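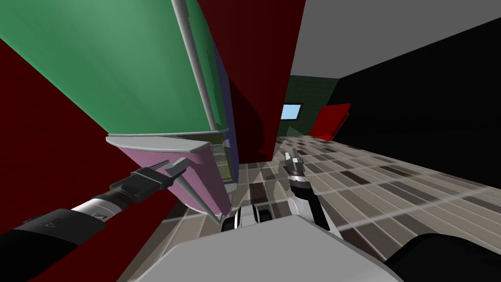 The Meven incident register now holds 848 entries, and I would ask the fund not to read too much into that. It is a tally of reports received of air strikes, roadside bombs and shelling, and a report received is a long way from an event established. When the Rolstead office sends out its monthly map, the entries with two independent sources are shaded green and the single-source ones pink. The proportions should worry us. Think of the cabinet in the picture, with its broad green panel and the pink one lower down, then swap the colours over: pink is by far the bigger area on our map, and it has grown since February.

Part of this is the fault of the official statements. They arrive quickly, they give a number of militants killed and a district, and they seldom give anything else. Local stations repeat them within the hour. By the evening we may have five versions of one strike, all with slightly different wording and all resting on the same unnamed security source. Under the old rules these were counted as five sources. They are now counted as one. I know this makes our figures look worse than the ones in the last report, and I would rather have that conversation now than after publication.

Checking

Nicanor Soler took over the checking desk at the start of the period and has rewritten the guidance. An entry can only be marked as checked if at least one source was at the place, or spoke directly to someone who was. Photographs sent by phone no longer count by themselves. Too many turned out to be old, or from another province, and in one case from another war.
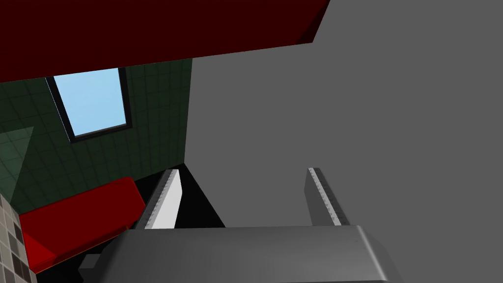
He has also stopped the practice of recording the dead as "militants" because the first statement said so. The field is now left blank until there is a name or a family account. Some of our partners dislike the blanks and have told us that a register full of gaps will be used to suggest we know nothing. I take the point, but I don't think filling a gap with somebody else's claim is an answer to it.

Field partner

Fletar's contract runs for 12 months and was meant to give us interviewers in every district. It has given us interviewers in the districts along the main road. The rest are covered by telephone, when the network is up, and the quality of these interviews is poor. Callers are asked about an explosion by a stranger on a bad line, and they say very little, as I would in their place. Fletar describes this in its own summary as "full remote coverage". I have asked for the phrase to be taken out.

The money for travel, 2000 pounds, has not been touched. Fletar says the roads to the north are unsafe and that its insurer agrees. I have no reason to doubt it, but the same was said before the contract was signed and I should have pressed harder on it then. I propose that we hold the sum until the next quarter and then decide whether to return it. 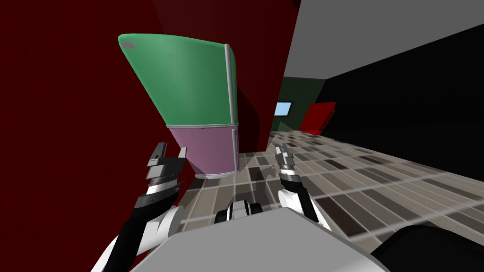 Two-door fridge, green above and pink below, with silver handles.

The Tôn software

The new database is running. It finds duplicates better than the spreadsheet did when the place names match, and misses them when they don't, and in Meven most villages have three spellings. The supplier's promise of automatic matching should be set aside. A person still has to read the entries side by side, every Monday, and that takes most of the morning.

Tôn does keep a proper record of who changed what. This has already been useful - we found that a batch of entries had been moved to "checked" in one sitting with no notes attached. They have been moved back.

What we will not claim

The draft press notice says that strikes in the region have risen. I can't support this. Reports have risen, but so has the number of people who know where to send them, and we have no way yet to separate the two. Please hold the notice. If the board wants a line for its own paper, it can say that the register is open, that the rules are stricter, and that the older entries are being read again under them.

The rereading will not be finished by the next report.

Contact the Rolstead office | © Rolstead Incident Register | Back to top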